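We use cookies to make this site work and to remember your preferences. Accept / Manage settings

4 min read

So the lighting saga is finally over, and I promised a few of you I'd write it up once I could look up without sighing. (If you're new: my friend Nanna Toft and I share a workroom in Corstead, a long tall space with a good floor and, until March, the saddest ceiling you ever saw.)

Let me back up. When we took the place on, there was one row of tired old fittings down the middle, and they hummed. You'd be hemming something dark at the near end, in your own shadow, with that noise drilling into your head. I bought a clamp lamp. Nanna bought a clamp lamp. We had extension cords going everywhere and I tripped over every single one of them at least twice.

What I wanted was pretty simple, I thought. Bright at the end where we do the fiddly work, softer farther back where the shelves are, and white paint over all of it. The ceiling was a kind of weak-tea color and it just ate the light!

We called Iddrisu Mahama, who did the wiring for Nanna's kitchen, and he walked around with his head tipped back for so long that I started to worry about his neck. Then he told us to paint first. I'd been hoping to do it the other way around so we could see what we were painting, but no, paint first, then cut the holes. He was right, of course.

Painting a high ceiling

Okay, I hated this. We rented a little scaffold tower for 3 days and I spent all of them with my arms over my head. The first coat went on streaky, and the second one looked perfect until the next morning, when the sun came in low and showed me every patch I'd skipped. So there was a third. Nanna is much neater than me and did the edges; I did the big boring middle with a roller on a pole and got paint in my eyebrows.

A couple of things I'd pass on if you're doing the same:

Get the flattest white you can find. I'd picked one with a tiny bit of sheen and Nanna talked me out of it in the store, thank goodness, because shiny paint next to a bright light shows every lump in the plaster.

Buy the longer pole. I cheaped out and regretted it within an hour.

Cover the shelves properly, with actual sheets taped down. I'm still finding white dots on my thread boxes.

Picking the lights

We went back and forth on this forever. I liked round recessed ones, and Nanna liked the slim strips she'd seen at a cafe in Ho on her trip last year. In the end we did both, rounds up front and strips toward the far end, and I was so sure it would look like a mistake. It doesn't! The strips pull your eye down the room and make it feel longer, and the rounds are where the real brightness is.

The whole job, paint and tower and fittings and Iddrisu's time, came to roughly 3250 dollars split between the two of us. More than I wanted to spend. I've stopped doing the math on what else it could have been. 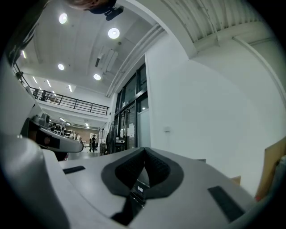
What I'd still change

A dimmer. We skipped it to save money and on gray afternoons it's perfect, but in the evening, when I'm only sorting scraps and drinking tea, it's a lot of light. Iddrisu says he can add one later without pulling anything apart, so that's on the list for when the budget recovers.

I'd also put the strips on their own switch. Right now everything goes on together, even if I've just popped in to grab my scissors. Nanna says this doesn't bother her at all. Anyway, the clamp lamps are both in a box by the door, and if you live nearby and want one, leave me a comment and come get it.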